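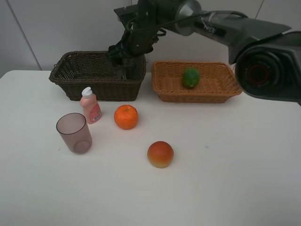

白いテーブルに、濃い茶色と薄い茶色のかご。果物とボトルとカップも。

かごを二つに分けることにした

台所の棚に置いていた大きなかごをやめて、小さめのかごを二つ使うことにした。濃い茶色のほうと、薄い茶色のほう。どちらも四角くて、口が少し広がった編みかごである。駅前の雑貨店タニネで前に買ったもので、しばらく押し入れに入れたままになっていた。

大きいかごは深すぎた。りんごの下にみかんが入り、みかんの下に何があるかは底まで掘らないとわからない。1月に一度、底のほうで柑橘を一つだめにしている。それからずっと替えようと思っていて、火曜の午後にやっと手をつけた。

まず中身を全部出して、棚板を拭いた。かごは乾いた歯ブラシで編み目のほこりを落とした。薄い茶色のほうは目にほこりがたまりやすく、こちらに時間がかかった。全部で20分。

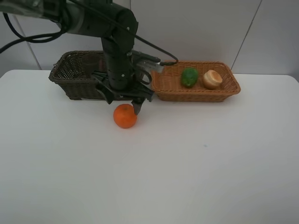 どちらに何を入れるか

最初は果物を色で分けるつもりだったが、やめた。買ってくるものが毎週違うので続かない。次に考えたのが、すぐ食べるものと、もう少し置くもので分けるやり方だ。濃いほうをすぐ食べるもの、薄いほうをまだ置くものにした。

桃のようにやわらかいものは濃いほうへ。緑色のものは薄いほうへ。丸いパンも、袋から出して昼までに食べるぶんは薄いほうに入れておく。本当は果物とパンを一緒にしたくないのだが、今のところ置き場所がほかにない。 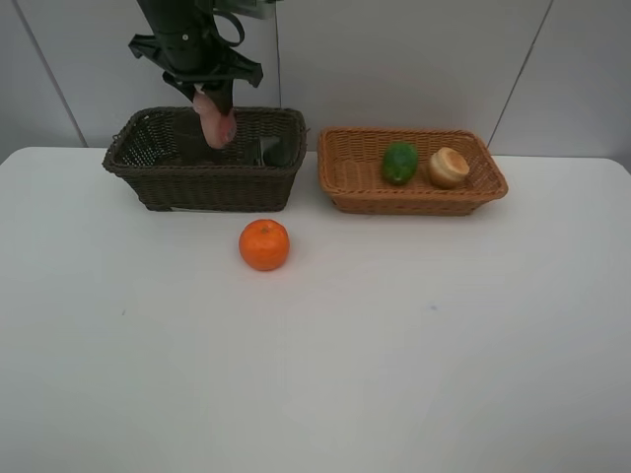 オレンジ色のみかんの類は迷った。皮がしっかりしているので何日か置けるが、うちでは誰かが通りがかりに取っていくから、減るのも早い。冬は濃いほう、暖かくなったら様子を見て決める。

かごの底には何も敷いていない。以前は紙を敷いていたが、湿気を吸ったまま放っておくとかえってよくない気がした。気になるときは中身を出して、かごを窓辺に置いて風を通す。洗剤で洗ったことはない。

ピロシュカ・ラーツさんのブログには、重い果物ほど手前に置くと書いてあった。奥に入れると、取るときに上から押してしまうらしい。まねしてみたら、たしかに取りやすい。

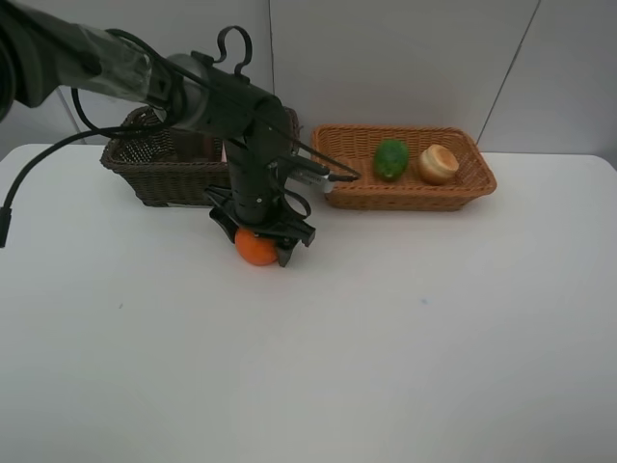 量も少し減らすことにした。一度に買うのは果物4個まで。足りなければまた買いに行けばいい。みかんを袋で買った週はこの決まりを守れないので、残りは袋のまま涼しい廊下に置く。

ピンクのボトルとカップは、もともと果物と同じ段にあったものだ。こちらは流しの横に移した。カップは重ねずに伏せておく。

空いた大きいかごは、今は玄関で軍手と古新聞を入れている。持ち手の片方がゆるんできたので、次の休みに麻ひもを巻き直す予定。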